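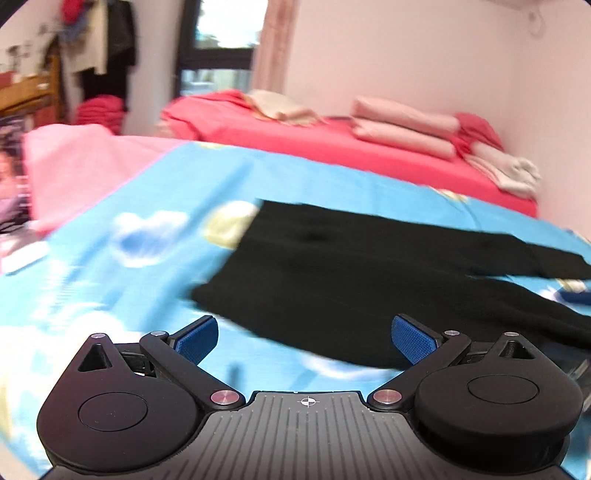
Sky-blue sheet on a bed.

Bedding and Linen: Frequently Asked Questions

Clemcombe House has 47 furnished rooms let by the month. These are the questions we get most often about beds, sheets and laundry. If yours isn't answered, write to the house office or stop by the desk between 8 a.m. and 6 p.m.

What bedding comes with my room?

Every room comes with a mattress, a mattress protector, one duvet, two pillows, and 2 full sets of linen. A set is a fitted sheet, a duvet cover and two pillowcases. One set will be on the bed when you move in and the other will be on the closet shelf. Blankets are not included, but you can borrow one from the office from October to March.

What size is my bed?

Most rooms have a full-size bed. Rooms on the top floor have twins, as do the small rooms facing the yard. The size is written on your room sheet, next to the key number. If you are buying your own linen, check the depth of the mattress as well. Ours are deeper than they used to be and older fitted sheets tend to pop off at the corners.

Can I use my own sheets?

Yes. Put ours in the closet or hand them in at the office and we will take them off your inventory. Please keep our mattress protector on the bed under your own sheet. It has to stay on for the whole of your stay, and a stained mattress is charged to the room.

Can I bring my own mattress?

No. We have no place to store the one it would replace. You may add a mattress topper if it is clean and you take it with you when you leave. Toppers left behind are thrown out, and there is a disposal charge.

How often is the linen changed?

That depends on your agreement. On the standard agreement you wash your own linen. On the serviced agreement we change it every two weeks. Strip the bed before 10 a.m. on your change day and leave the used set in the bag outside your door. If the bag is not out by then, your room is skipped until the next round. We don't come back in the afternoon.

Can I switch from standard to serviced partway through?

Yes, from the start of any month. Ask at least a week ahead. You can switch back in the same way, but not more than once in a single agreement.

Where is the laundry room?

In the basement of the Omley building, across the yard. Your room key opens the outside door. The room is open from 7 a.m. to 10 p.m. and the last wash should go in by 8:30 p.m. The machines lock at closing time whether or not they have finished, and whatever is inside stays there overnight.

How do I pay for a wash?

With the laundry card you were given at check-in. Add money to it at the machine by the laundry room door or at the office. The door machine takes cards only. Credit left on your laundry card is refunded at checkout if you hand the card back in person.

What temperature should I use?

Wash sheets and pillowcases on warm. Hot is fine for the white sets now and then, but it will fade the colored ones. Tumble dry on medium. The duvet covers have plastic snaps that warp on high heat, and once they have warped the cover won't close.

Turn duvet covers inside out and snap them shut before you wash them. Otherwise everything else in the load ends up inside the cover and comes out wet.

Can I wash the duvet?

Not in our machines. The drums are too small, and a duvet that dries slowly will smell. Bring it to the office and we will send it out with the next batch to Multetti, the laundry service we use. It usually takes four working days. You will be given a spare in the meantime. One cleaning per year is included, and after that you pay what we are charged.

Are the pillows and duvets feather or synthetic?

Synthetic, all of them. We stopped using feather some years ago after complaints about allergies. If you still have trouble, ask for an allergy cover – it is a zip-up case for the mattress and pillows and there is no charge for it. We keep a limited number, so tell us before you arrive if you can.

I spilled something on the sheet. What should I do?

Rinse it in cold water as soon as you can, then wash as normal. Do not use bleach on the colored sets. It leaves pale patches and we have to count the sheet as damaged. If the stain doesn't come out after one wash, bring the sheet to us before you tumble dry it. Heat sets most stains and there is much less we can do after that.

What will I be charged if something is damaged?

Normal wear is not charged. Thin fabric, faded color and tired elastic all count as wear. Burns, tears, bleach marks and dye stains count as damage. You pay for the damaged piece only, at the price on the list pinned up in the office. A replacement mattress costs $206, which includes taking the old one away.

My fitted sheet keeps coming off. Is it the wrong size?

Possibly. Twin and full sheets look much the same when folded, and they get mixed up in the dryers. Check the label in the corner seam. If it is the wrong size, bring it in and we will swap it. If the size is right but the elastic has gone, we will swap it as well.

I think I have bedbugs. Who do I tell?

Tell the office the same day, or call the night number on the back of your door if the office is closed. Do not move your bedding or clothes into another room, and do not use a spray. We will arrange an inspection and pay for it. You will not be charged for treatment, and reporting it will not affect your deposit. Treatment normally takes two visits.

Can I get a different color?

We can't promise one. Linen is bought in bulk from Taşdemir and the color depends on the batch we have at the time. We try to keep both sets in a room the same, but it doesn't always work out after a few swaps.

Can I have an extra pillow or a firmer mattress?

Extra pillows, yes, one per person. For the mattress, ask Zübeyde Ertürk in the office. There are two firmness grades in the house and she keeps the list of which room has which. A swap is only possible when a room of the other grade is empty, so it may take a while. A folded blanket under a soft mattress does very little. A bed board works better, and we have a few to lend.

What about guests?

A guest may stay up to three nights in a month. We don't supply folding beds, but you can rent a guest set (pillow, blanket and one set of linen) for the length of the visit. Return it unwashed in the bag it came in.

What do I do with the linen when I move out?

Strip the bed, including the pillowcases, and leave both sets in the linen bag on the mattress. Leave the protector, duvet and pillows where they are. You don't need to wash anything, but the pieces must all be there. If linen is missing we take $70 per set from the deposit – this is refunded if the set turns up within a month.

I left my own sheets behind. Can you send them?

We keep lost linen for one month. If you write to us with your old room number and a description, we will look, and we can mail it to you at your cost. After that it goes to the animal shelter along with our own worn-out sheets and towels.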